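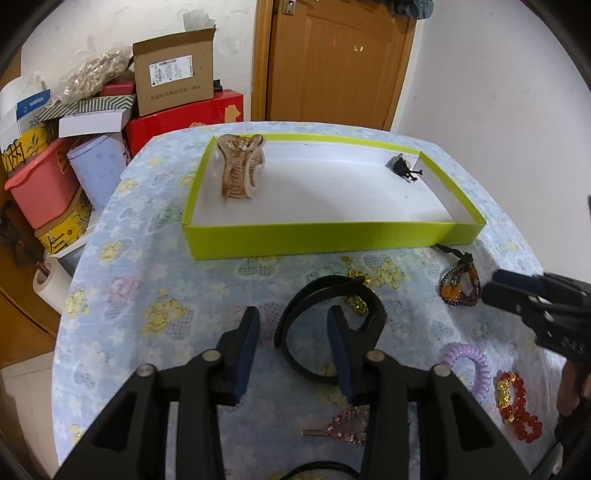

Claw clip and small black clip sorted; bracelets and lavender coil tie still out on the flowered cloth.

Mirketti Mixed Accessory Set, $28
Reviewed by Divya Marar

I own 100 hair ties, of which I can find one at any given moment, and it is always the one with hair already in it. So I'm exactly the kind of person who gets shown an ad for the Mirketti Mixed Accessory Set at eleven at night, and exactly the kind who buys it. The listing had 826 reviews when I ordered. Most of them said "cute." I'd like to contribute a few more words.

What you get is a grab bag of hair things and wrist things, plus a shallow box to keep them in, white on the inside and a yellow-green around the edge that you will not lose in a dark bedroom. The selection varies from set to set, which Mirketti calls "curated" and my mother calls "whatever was left."

The claw clip is the reason to buy this. It's big and beige, with a ladder-like pattern, and it holds my hair through an entire workday, including the commute and one argument with a printer. I have thick hair that has bent lesser clips into modern sculpture. My last one, from Grimby, gave up in September with a crack you could hear in the next room. The Mirketti has good spring tension and the teeth don't dig in unless you lean back against a headrest, at which point you deserve it.

The little black clip is fine for bangs. That's the whole review of the little black clip.

I like the lavender coil tie more than I wanted to. These spiral things always look to me like they fell off a telephone, but it leaves less of a dent in a ponytail than my regular elastics and doesn't take a clump of hair with it on the way out. It will stretch over time. They all do. I give mine a rest between wearings, as if it were a pair of good shoes.

Then there's the formal wing of the collection. The gold sequined ornament is for weddings, or for people with more confidence before noon than I have. I wore it to a dinner and it snagged my scarf twice. The pink glittery hairpin sheds a little; I found glitter on my laptop, on the dog, and in a place on my neck that I'd washed. It does stay put in a bun, so if you don't mind sparkling at the bank, go ahead.

The bracelets are a pleasant surprise. One is amber and orange beads with a black cord loop, and one is red with gold accents. I expected them to feel like party favors and they don't. The red one runs small. Lakshmi Thomas, who has wrists like a bird, took it home to try and has been trying it ever since. The cord loop on the amber one is fiddly to fasten with one hand, and I've taken to doing it up with my teeth, which I don't recommend in front of clients.

The box is the weak spot. It's shallow, it has no dividers, and everything slides to one end the minute you pick it up. If you keep it on a dresser and never move it, you'll be happy. If you share a room with anyone who "just needs to get past," you'll be on your knees looking for a hairpin. The Zamcombe organizer I reviewed last year had proper compartments, though it also cost more than everything I put in it.
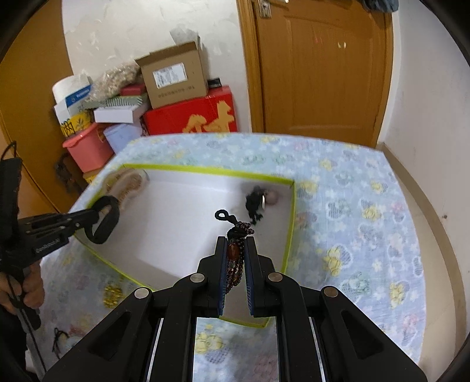
Should I take the beaded bracelets off before I shower?
Take them off, and put them back on once your hands are dry. Cord gets weaker when it's soaked over and over, and soap builds up between the beads.

A couple of smaller complaints. The card that comes with the set promises "1,000 ways to style" and then prints two of them, one of which is a ponytail. There's no list of contents either, so if something's missing you have no means of knowing. And the customer service form wants to know your hair type before it will let you type your problem.

Would I buy it again? For the claw clip and the amber bracelet, yes, at this price. If you only need something to hold your hair up, buy a single good clip and skip the glitter. Bangera sells a plain one that Sharada Sastry swears by, and I've asked to borrow hers. She has said she'll think about it.

Three and a half stars. It was four until I vacuumed.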